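Parking, shuttle and the bike thing

Quick one before April gets away from me. The Sutherland lot closes for resurfacing, all of it, including the bit by the loading doors where people think they're invisible. Please read to the end, the shuttle times are down there.

Sutherland building, at the green belt.
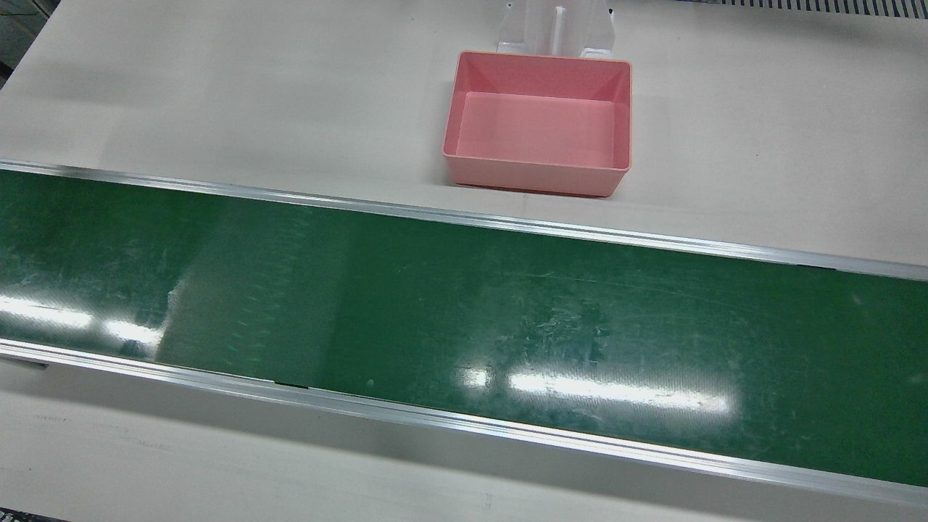
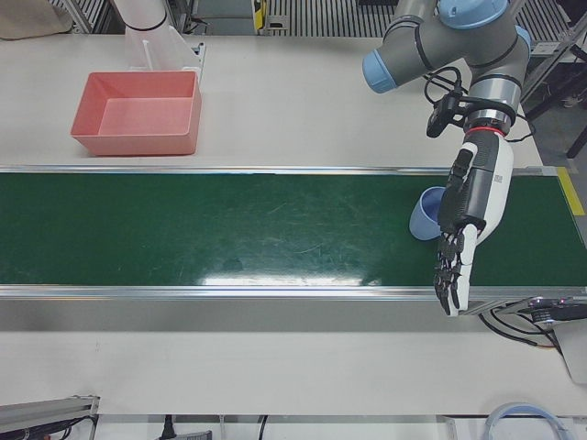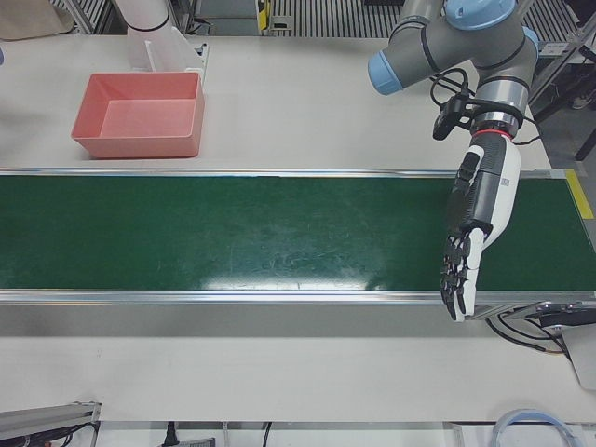 So, the lot. Contractor is Kemell, same outfit that did the front steps. They want every car out by 6 a.m. on the first morning. Not 6:30. Anything still there gets towed to their yard on the far side of the river and the release fee is 300, which the company won't cover. I asked. Amber Coppens in facilities asked too, and got the same answer with more words in it.

Where to park instead: the gravel field behind Jimis. They've let us have the back half, the side nearest the fence. The front half is for their diners and they do get busy at lunch, so don't drift forward. No marked spaces. Nose in toward the fence please, leave a lane down the middle so the bread truck can turn. It got stuck last time we borrowed the field and we all heard about it for a month.

Put a permit on your dash. They're yellow, they're in the box at the front desk, take one per car. Lost yours already? Get another, just write your plate on it this time.

Shuttle. Runs from the Jimis gate to our side entrance, starting 6:40 in the morning and going back and forth until 9:15. Evenings it starts at 3:30, last one leaves us at 7:10. If you're on the late shift and miss it, call the front desk and somebody will run you over. It's a 12 minute walk if you'd rather, sidewalk the whole way except the bit past the car wash. Wear shoes you don't care about if it's been raining. That corner floods.

No shuttle at midday. We looked into it, the driver has a school run. Dentist appointments etc, plan ahead.

Bikes. The rack is moving to the covered spot by the side entrance and it's staying there after the work is done, lots of you wanted that. Room for more bikes than before but not for trailers. Evelien De Smet is collecting names for the bike lockers, there are 60 people on the list and nowhere near that many lockers, so it'll be a draw. Send her your name, even if you sent it last year. Last years list is gone.

Carpools: Prestunero is the app we're trying. You sign up with your work email, put in your street and your shift, it matches you. Needs 3 in the car to count for the gas money. I've used it for two weeks, it's fine, keeps wanting to send me notifications at midnight. You can turn those off under your profile. Evelien has sign-up codes if yours didnt arrive.

Budget for the whole job, for those who keep asking me in the elevator: the drainage alone went up by 2,000 after they dug the test hole. That's why the new lights are waiting until fall. Yes I know it's dark out there. Bring a flashlight, or walk out with someone.

Deliveries go to the north gate for the duration. If you're expecting something personal, please have it sent home, the guard shack is tiny and it's full of somebody's patio chairs.

Questions to Amber, not to me, I'm out the second week. Permits at the desk from 8 a.m. tomorow.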